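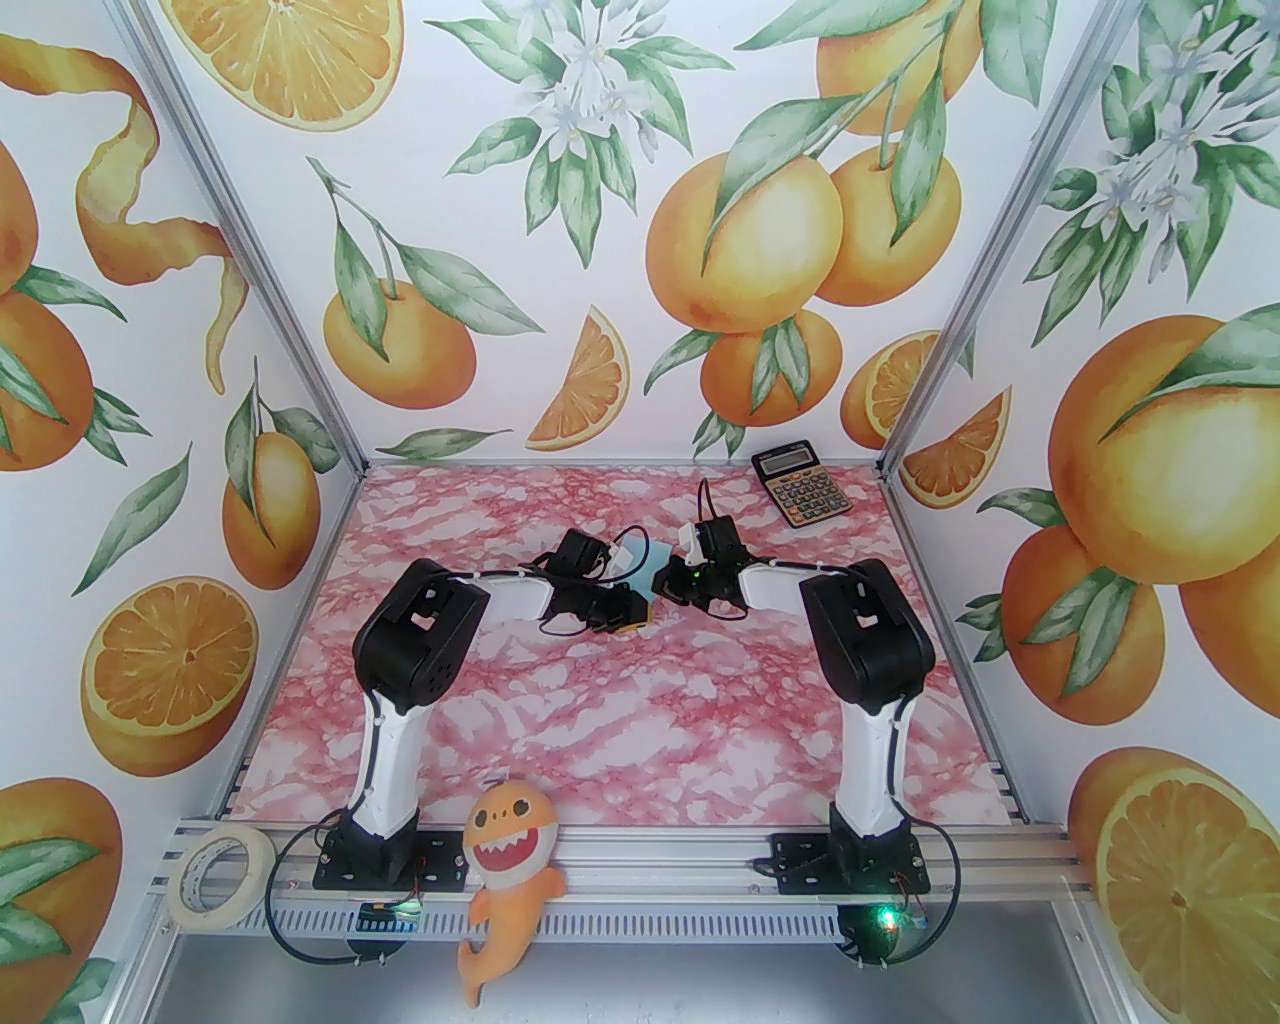 Figure 1. Marbled work surface with a calculator in the back right corner and a roll of masking tape at the front left.

Unit 4. Handling Light Sheet Material
Course leader: Carmela Ortuño

Students will learn to judge how a thin, flexible piece behaves when it is held at a single point. A small light blue piece is used throughout this unit. Its pale color separates clearly from the pink-and-white pattern of the mat.

4.1 Setting out the station
The center of the mat is reserved for the piece being handled. Calculators are kept to the back corner and tape to the front rail. Patterned wall coverings are permitted at all stations. 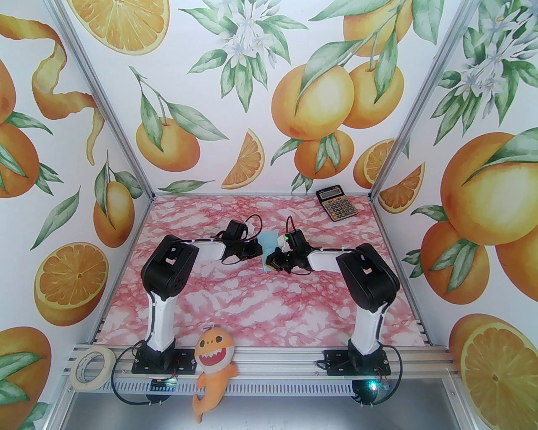 Figure 2. The light blue piece between the two grippers, just above the tabletop. Orange print on the walls.

4.2 Curl and crease
A sheet held near one corner seldom stays flat. Students should note where the bend begins, which edges remain straight, and where the shadow deepens along the fold. Sketches are to be made in pencil and labeled.

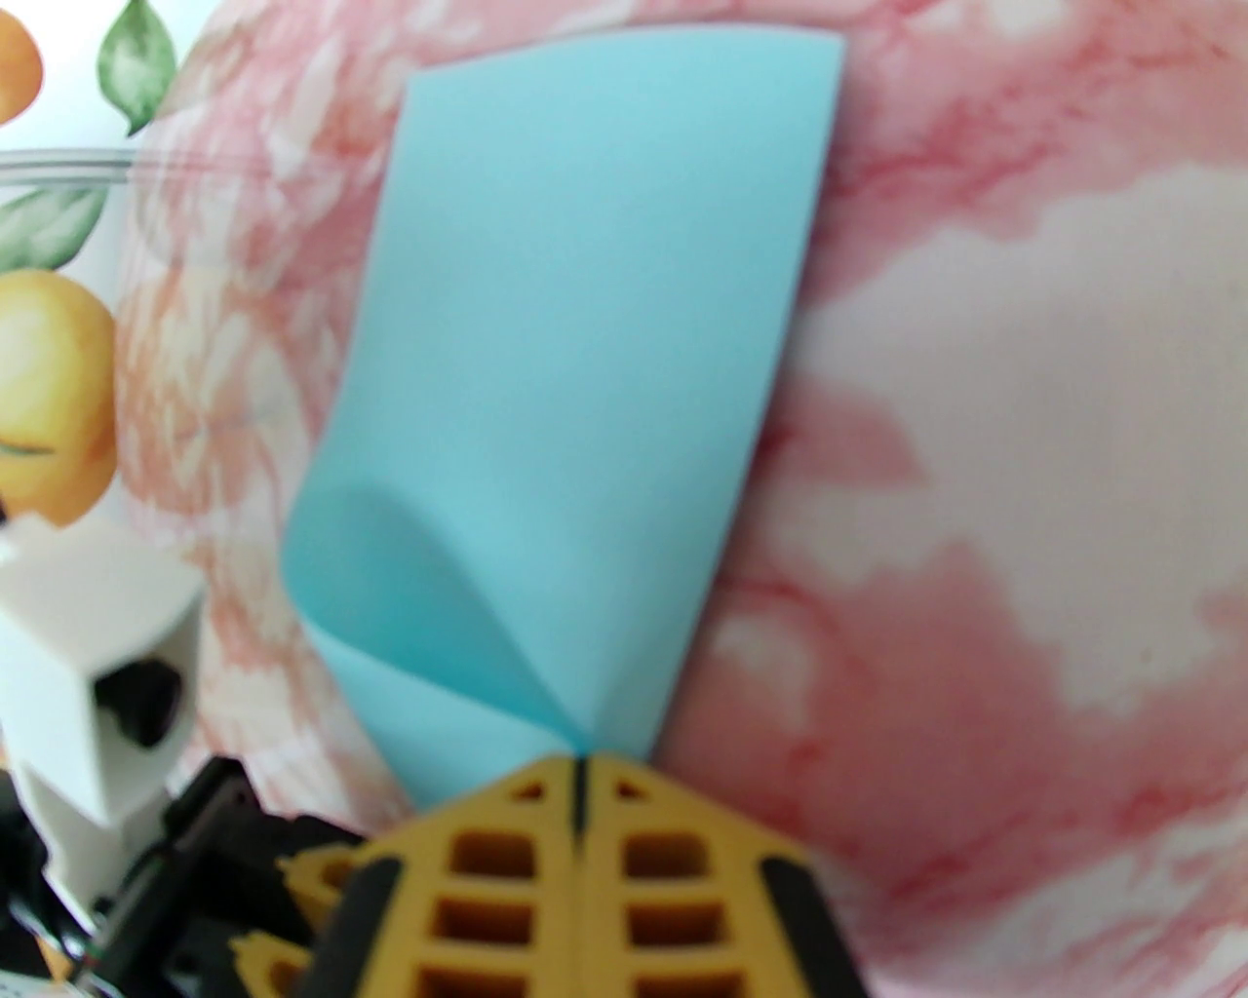
Figure 3. Sheet held at its bottom point, with the lower left corner curled inward and the right edge relatively straight.

Assignment
Submit 5 labeled sketches and a written account of 600 words to Eusebio Llorente in October. Reading: Course Reader, section 4.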